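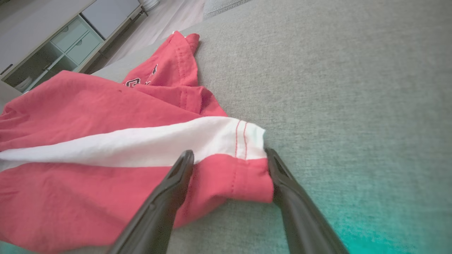

Contents | Previous chapter | Next chapter | Glossary | Index

Chapter 8
Folding and the Soft Pile

Most household manuals treat folding as settled. They give a diagram with dotted lines, a shirt that lies perfectly flat, and a promise that the method will save you time. This chapter starts from doubt. The diagrams are usually correct as geometry. The promises attached to them are mostly untested, and a student of household work should learn to tell the two apart.

Begin with the surface. Every printed method assumes a table. Plenty of people fold on a bed, on the arm of a chair or on the seat of a sofa, and a soft seat changes the job. It gives when you press down to smooth a crease. A cotton T-shirt dropped on woven upholstery will not slide into line the way it does on a hard top; you have to lift it, shake it and lay it down again. A method that calls for "one smooth pass of the hand" was written by somebody standing at a counter.

Then consider the shirt. In the diagram it is one color and has no thickness. A real shirt has hems with two rows of stitching, seams that stand up at the shoulder, and sometimes a panel or lining in a second color that shows wherever the cloth has turned over on itself. These details matter more than the dotted lines do. A hem is stiffer than the cloth around it, so it is the easiest part to find by touch and the easiest part to grip. A shoulder seam holds a peak of cloth upright when the rest has gone flat. If you see a white band across the middle of a red shirt, work out whether it belongs to the outside of the garment before you fold anything, or you may fold the whole thing inside out and have to start over.

8.1 What the methods claim

Three methods come up again and again in the trade literature and in home economics courses. The Gaillard fold brings both sides to the center and then doubles the length twice. The Lerkby roll skips the last fold and rolls from the hem up to the collar. The Ploltik pinch is the one people like to show off: the shirt is picked up at two points, crossed over and shaken out, and it lands more or less folded.

Séverine Pichon taught all of them to adult beginners for 11 years, and her notes are drawn on throughout this chapter. She is not a believer. Her main complaint about the pinch is that its supporters time the fold and leave out everything before it. The clock starts with the shirt already face up, flat and right side out. "Give me a shirt in that condition," she wrote, "and I could fold it with my elbows." By her account, her students spent most of their effort finding the hem in a bunched shirt and getting the sleeves out from underneath.

Tanveer Ghumman, who set up the linen room at the Sotano guesthouse, disagrees with her on one point. He holds that the pinch is worth learning because it forces you to look for the seams first. Perhaps so. But looking for the seams can be taught without the pinch, and his own staff went back to the Gaillard fold by November.

8.2 Opening a crumpled garment

The steps below cover the part the manuals leave out. They assume a short-sleeved top and a soft surface.

1. Find the bottom hem. Feel for the double thickness or the stitching.
2. Pinch the hem at a side seam and lift until the cloth under it comes free.
3. Check which side of the fabric you are holding. If the inside is showing, turn the shirt now.
4. Find the opposite shoulder and draw it away from the hem. Stop if the cloth resists, as a sleeve is probably caught beneath.
5. Lay the shirt down and smooth it outward from the middle with the flat of the hand.

Expect to repeat step 4. Beginners tend to pull harder at this point, and pulling tightens the bunch.

Exercise 8A. Take 12 tops from a basket and open each one by the steps above without folding any of them. Time the whole set. Then fold them by whichever method you prefer and time that separately. Keep both figures; they will be needed in Section 8.3, where the claims made for each method are compared with your own results.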